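Can machines do the washing pile yet?

sateo_fan
Says no robot will fold laundry in a normal house for years. Towels maybe. Clothes on a bed, drawstrings, stripes that hide the creases, forget it.

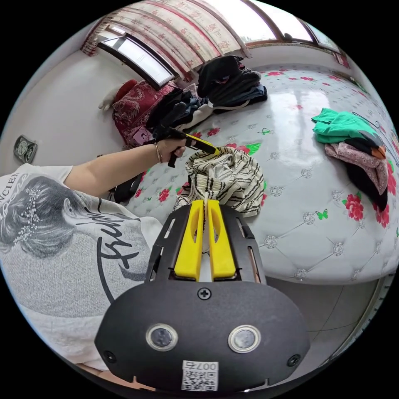

mopbucket
What's the hardest bit for a machine, picking up or folding?

Zihan Cai
Picking up. Cloth never lands the same way twice, so it has to find an edge or corner first. Folding after that is mostly fixed moves.

sateo_fan
Disagree, sleeves are worse. Watched 12 clips in November and 7 were towels!!

vitach77
Shop floor's no better. Ours does boxes fine, give it a bag of rags and it just stops. Wouldnt pay 1000 for one.

Zihan Cai
Boxes are rigid tho. Buttons and cuffs are a differnt job, give it time.

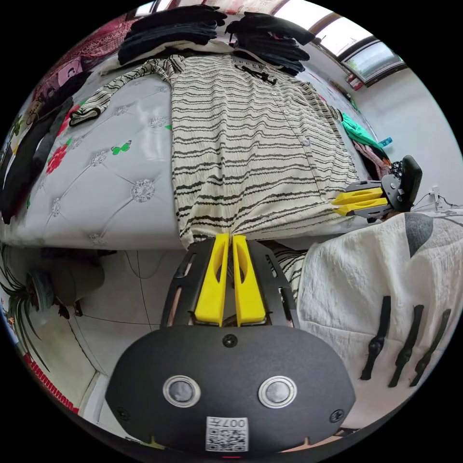 Striped shirt laid flat, yellow fingers on the bottom hem

mopbucket
Still quicker by hand. Ask me again when it does fitted sheets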